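Zelwood Support – Ticket 499
Subject: Room booking panel shows the lounge as free when it is booked
Opened by: Fionnuala Heffernan, Plakham office
Assigned to: Ramesh Chauhan
Status: Closed
Priority: Normal

Fionnuala Heffernan wrote:
The booking panel outside the lounge on the first floor has been wrong since we moved over to the new calendar. It goes green and says "Available" while a booking is running. Two groups have now walked in on each other. The web calendar is correct. Restarting the panel fixes it for an hour or so and then it goes wrong again. Pictures of the lounge attached.

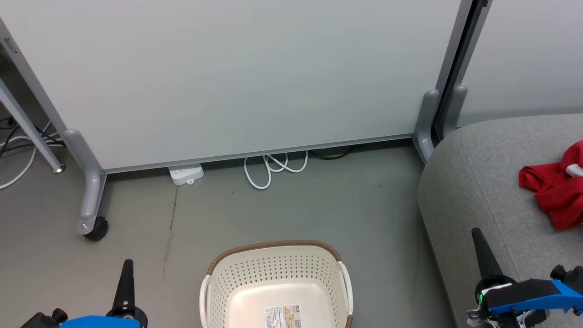
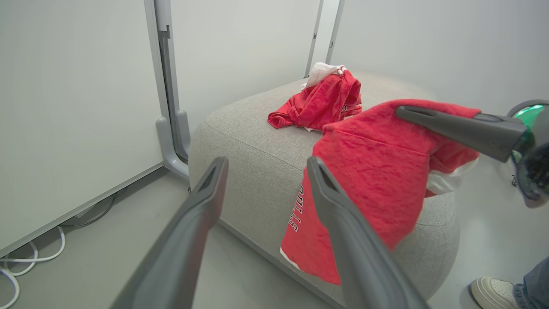
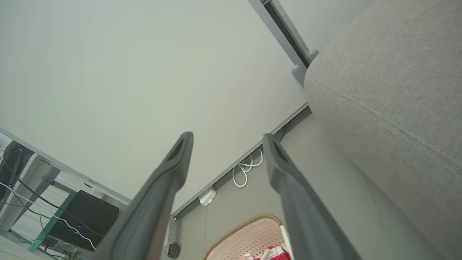 Ramesh Chauhan wrote:
Thanks, I have the ticket now. The panel reads its bookings from the room mailbox every few minutes, so the fault could be the panel, the network or the mailbox. Before I change anything I need to be sure which room record we are dealing with. Your list has two lounges on it, Lounge A and Lounge B, and in the old system A was the one with the whiteboard on wheels and the light grey seating. Please confirm that is the room attached, and send me the serial number from the back of the panel and the software version from its Settings page.

Fionnuala Heffernan wrote:
Yes, that is Lounge A. Software version is 3.3. The serial number label has come off, but the asset sticker says 153. Lounge B's panel has been fine throughout.

Ramesh Chauhan wrote:
Asset 153 is enough, I can find it from that. Log of what I have checked so far:

Panel clock: correct, set from the network.
Time zone: correct.
Network: signal good, no drops in the last day.
Sign-in: the panel signs in without errors.
Last successful sync: 13 hours ago.

The last line is the problem. The panel believes it is up to date, so it shows no warning, but it has had nothing new from the calendar since last night. I have asked Rania Kettani on the calendar side to look at the mailbox permissions.

Rania Kettani wrote:
Permissions for Lounge A look right to me. I compared them with Lounge B and they match. What does not match is the address. Lounge A was renamed in June and the old address was kept as an alias. The panel is still asking for the alias. It gets an answer the first time after a restart, then the session is refreshed and the alias is refused.

Ramesh Chauhan wrote:
That fits with the restart working for an hour. I have changed the panel to the new address from here. Fionnuala, please make a test booking for Lounge A, 15 minutes is fine, and tell me what the panel does. Leave it running after that and look again before you go home – the first hour proves nothing with this fault.

Fionnuala Heffernan wrote:
Test booking made. Panel went red within a couple of minutes and back to green at the end. I will look again later.

Fionnuala Heffernan wrote:
Still correct at half past five. Yasmine Erraji had the room from four and it showed her name the whole time. One thing, it now says "Lounge A (Plakham) (Plakham)" at the top.

Ramesh Chauhan wrote:
The doubled name comes from the display name being filled in twice, once by the mailbox and once by the panel. I have cleared the panel's copy. It will correct itself at the next sync.

Abdelilah Hajji wrote:
Adding a note for the other sites. Any room renamed before the move may have the same fault. To check, open Settings, then Calendar, then Account, and compare the address with the one in the room list. If they differ, change the panel to match the list and restart it once. Do not delete the alias, as old repeat bookings still use it. Indasden has one room to check and I will do that myself.

Fionnuala Heffernan wrote:
Name is right now and no more clashes. Happy for this to be closed.

Ticket closed by Ramesh Chauhan, Dec 29, 2024
Resolution: panel address updated from alias to current room address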